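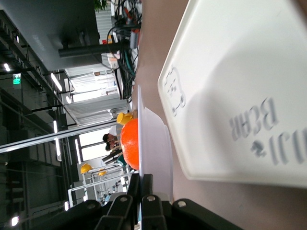
Can you keep oranges in a bowl on a tray, or should they go in the fridge?

A bowl on a tray is fine for the ones you'll eat within the week, and the rest are better off in the bottom drawer of the fridge.

That's the short version, and if it's all you came for then off you go and enjoy your orange! For everybody else, I've been fiddling with my fruit bowl set-up since August and I've finally got it how I like it, so I thought I'd write it up properly.

What you need

A big plastic tray with a raised rim. White is my favourite, mostly because it shows the sticky patches before they've had time to set like glue. Mine has a bear on it and I'm far too fond of it for a grown adult.

A wide bowl. I like the see-through sort with a rim that flares out, as you can spot the one at the bottom that's going soft without tipping the lot out on the table.

Oranges, obviously. I buy 6 at a time from the greengrocer in Pralley. I used to get the big net bags and I always ended up throwing some away.

A soft cloth, a drop of washing-up liquid and a clean tea towel.

Step 1: Clean the tray

Take everything off it first. (I know, I know, but I've wiped round a bowl more times than I'd like to admit.) Warm water and a little washing-up liquid will do for a plastic tray. Leave the scourer under the sink, it'll only scratch. If your tray has raised or pressed-in lettering, go round the letters with an old toothbrush, then rinse and dry it well, especially up under the rim where the water likes to sit.

For an old juice stain, mix bicarbonate of soda with enough water to make a paste, dab it on, have a cup of tea, then wipe it off gently. It got rid of a nasty orange ring on my Flurkley tray that I'd more or less given up on.

Step 2: Sort the fruit

Pick up every orange and give it a little squeeze. You want firm and heavy. Anything squashy or with a soft spot gets eaten today or juiced, and anything with mould goes straight in the compost, no cutting the bad bit off and hoping. Mould spreads ever so quickly when they're all snuggled up together.

Don't wash them yet! Damp skins go off faster, so save the rinsing for when you're about to peel. If they've come home wet from the shop, pat them with the tea towel.

Step 3: Fill the bowl

Put the ripest at the top so they get eaten first. Keep it to one layer if you can, two at the very most, and don't wedge them in. A bit of air between them makes a real difference. If one won't fit, let it sit on the tray beside the bowl, which is where the rim earns its keep. I had a bowl on the bare table for years and I can't tell you how many oranges I've chased across the floor.

Bananas live somewhere else in my house. They bring other fruit on too quickly and they bruise if you so much as look at them.

Step 4: Find a good spot

Out of direct sun, away from the cooker, and not right next to the kettle. I tried the windowsill because it looked so cheerful and the whole bowl was wrinkly in days. The middle of the table has worked best for me, somewhere you'll walk past and grab one.

Step 5: Put the spares away

Spare oranges go loose in the fridge drawer. No plastic bag, they sweat. Take a couple out the night before you want them, as a cold orange doesn't taste of much and they're a pain to peel.

What to do with the tired ones

My standby is a very lazy marmalade. I use 400 g of oranges, 300 g of sugar and the juice of a lemon. Boil the oranges whole in plenty of water until a skewer goes in easily, let them cool, fish out the pips, chop everything up, then simmer with the sugar and lemon until a blob wrinkles on a cold saucer. It makes a small amount, so I keep mine in the fridge and get through it on toast.

One last thing about bowls

Wash the bowl whenever it's empty, before the new lot goes in. I skipped this for ages and wondered why my kitchen smelt funny! My old Sulletti bowl had a foot underneath that collected all sorts, so do turn yours over and have a look.

Next time I'm tackling the onion basket, which is in a shocking state.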